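Workshop Notebook, Bench Robotics
Filed under: Household Tasks / Bench Notes
5 min read

June, morning session. Entry by Fionnuala Breathnach.

Purpose of the entry. The group has been asked to state, before the end of the month, which table-clearing chores the arm may be said to perform and which it may not. This entry records the present position on the cup and block tasks, together with points to be settled before the Horobets review. It should be read with the previous entry on gripper finger wear, which remains open.

Terms. For the purposes of the review, a chore is considered performed when the arm completes it from an arbitrary starting layout, without a person touching the objects or the arm, and leaves the table in the state requested. A chore completed only from a marked starting layout is to be recorded as a demonstration. The earlier summary sheet used the two words interchangeably and has been withdrawn. Colleagues who hold printed copies are asked to discard them.

Results to date. The block task was run 100 times from marked positions under the Galitent controller. Of these, 23 runs ended in a stop. In 6 of the stopped runs the fingers closed above the block and lifted nothing, and the controller nonetheless reported a successful grasp. These 6 are the most serious entries in the log. A person clearing a table knows at once that the hand is empty. The arm at present has no dependable means of knowing this, and it proceeds to the next step as though the block were in its possession.

The remaining stops were caused by joint limits, by time-outs in the planner, and by the cable. They are listed by run number in the Galitent log and are not repeated here. The time-outs fell mostly in the early runs, before the planner settings were changed, and should be weighed accordingly.

The cup task has not been run often enough to give a rate. Paper cups are light, and a small error in the approach moves the cup before the fingers have closed. Ninilance supplied a revised approach path that comes in from above and lowers slowly. It is an improvement on the side approach, at considerable cost in time. A person could clear the whole table while the arm is descending on the first cup.

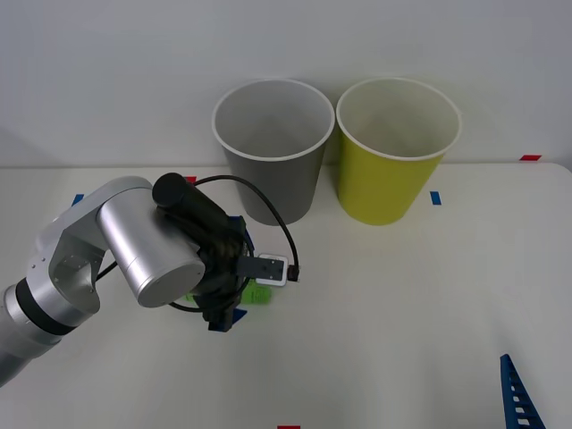 Bench layout: gray and yellow-green cups toward the back, green block beneath the gripper. Note the cable loop.

Cable. The loop at the end of the arm requires attention before any further cup runs. It is long enough to permit full wrist rotation, and for that reason it was left as it is. It is also long enough to reach objects that the planner believes to be clear of the arm. The planner models the arm and the fingers. It does not model the cable. Two remedies have been proposed: a clip on the wrist housing, or an enlarged keep-out volume in software. The clip is preferred. An enlarged volume would prevent the arm from working between objects that stand close together, and household objects generally do.

Spacing. In all layouts used so far, the cups have been treated as separate targets. When they stand nearly rim to rim, there is little room for a finger between them, and the choice of which cup to take first begins to matter. The present software takes the nearer target. The Eruvine planner can rank targets by free space around them, and it is proposed that this be tried on the same layouts. No result is claimed for it at this stage.

Table marks. Red and blue tape remains on the tabletop. Colleagues are reminded that the marks serve the person resetting the table and are not to be used by the vision software as reference points. A kitchen table has no tape on it. Any run in which the software is found to have relied on the marks is to be recorded as a demonstration, whatever its outcome.

Objects. All cups used to date have been empty. No statement may be made to the review concerning cups that contain liquid. The question was raised at the last meeting and was answered more hopefully than the evidence permits. A partly filled cup differs in weight and must be kept level, and the grip force appropriate to an empty paper cup may not hold it. Crumpled cups, stacked cups and cups lying on their sides are likewise outside the present tests.

Position to be reported. The arm can pick up a rigid block of known size from a marked position, in most attempts. It can approach and grasp an upright, empty paper cup when given sufficient time. It cannot yet be said to clear a table. The reviewers at Horobets will ask whether the remaining difficulty is one of speed. In the opinion of this writer it is chiefly one of noticing: whether the object is held, whether its neighbor has moved, whether the task is finished. A slow machine that noticed these things could be left to work overnight. The present one requires a person beside it, and that person could do the chore.

Actions before the next session:

Fit the wrist clip and repeat the rotation check through the full range.

Add a finger-gap test after each close, and treat a fully closed gripper as a failed grasp.

Rerun the 6 false-success cases from the same block positions.

Obtain from Ninilance the descent speed limits used in the revised path. The file received lists them without units.

Prepare 2 unmarked layouts for the Eruvine trial, one with the cups apart and one with the cups close together.

The finger pads were last replaced before the block series. Replacement is deferred until the rerun is complete, so that the grip surface remains the same for both sets.

F.B.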